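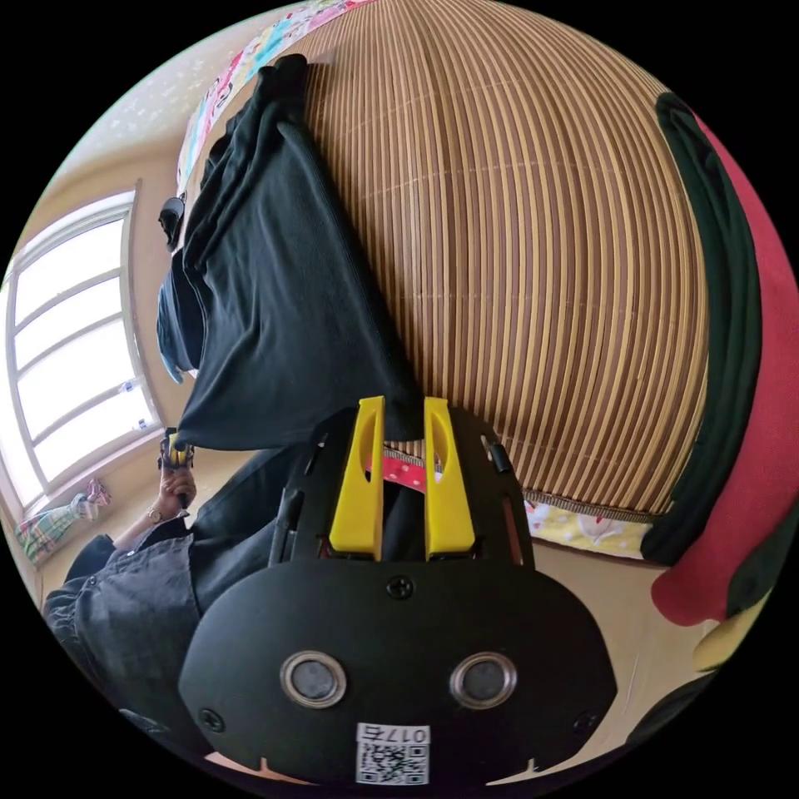 Product claims start with the item. Before fault, before damages, before anyone phones the insurer, you want the thing itself in a safe place and a record of what is on it. Who made it, who sold it, what's printed on it and where. Do it properly: small white label, QR code in black, characters starting 017, reads upside down from this side. Three small black screws in the housing, one near the top centre, two near the lower edges. That is a file note. "Black tool with sticker" is not a file note. If you can't read a character leave a gap, don't guess it.

Week 10: Injury from defective goods
Notes to go with the slides. Read before tute if you can.

1. Who can be sued
Maker, importer, sometimes the shop. Depends where the goods came from and who put their name on them. Someone who puts their own brand on another firm's product may be treated as the maker, people forget this one. Always check the box as well as the item.

2. Two roads
Negligence: duty, breach, cause, harm. You need to show somebody was careless.
Statute: was the product as safe as people are entitled to expect? Carelessness not the point. Look at warnings, instructions, how it was marketed, what it would normally be used for, when it was supplied.
Plead both where you can. Check limitation periods FIRST, they may not match.

3. Types of defect
Design - whole line is bad.
Manufacture - this one came out wrong, the others are ok.
Warning - product fine if you know the trick, but the buyer was never told.
Students mix up the first and third every year. Ask: would a better leaflet have fixed it? If yes it's probably warning, though a warning won't always rescue a poor design.

4. Worked problem: Pasaribu v Brasard
Faizal Pasaribu buys a Brasard folding ladder from a hardware store in Timthorpe. Pays $200. Uses it 11 times without trouble. Next time the hinge lets go while he's cleaning gutters, broken wrist, off work. The ladder is from batch 1482. Stavros Vasilakis, his neighbour, tidies up the yard and puts the ladder out with the hard rubbish.

Issues to spot:
- ladder gone. Can the batch be proved another way? Receipt, box, photos on the phone, store records
- did he set it up as the leaflet says? Was there a leaflet?
- earlier uses with no trouble: helps Brasard a bit, doesn't finish the claim
- other ladders from the same batch, can we get one tested
- Brasard will say wear and tear, or misuse. What would misuse look like here? Keep to the facts given, don't invent a fall from the roof
- contributory negligence, and what it does to the final figure

Hakim Menon's group argued last year that the store should be the only defendant. Not a silly answer, but they never looked for who imported it and lost marks.

5. Preserving evidence
Write to the other side early. Ask them to keep samples, complaints, test results. Tell your own client not to repair, clean or take apart anything, and not to post it back to the maker for a "free inspection". No testing that destroys the item unless both sides have had notice and a chance to send someone.
Chain of custody: name, date, time, each time it changes hands. Boring but cases turn on it.

6. Expert reports
Engineer says how it failed. Doctor says what the failure did to the person. Don't let either do the others job. Letter of instruction should set out assumed facts in numbered paragraphs.

For next class
Read the Clelport extract in the course pack, skip the part on costs. Rhydian Samuel and Musyoka Kinyua are acting for the maker, everyone else for Faizal. One page each, dot points fine. Bring teh damages table from last week, we didn't get to future earnings and we need it.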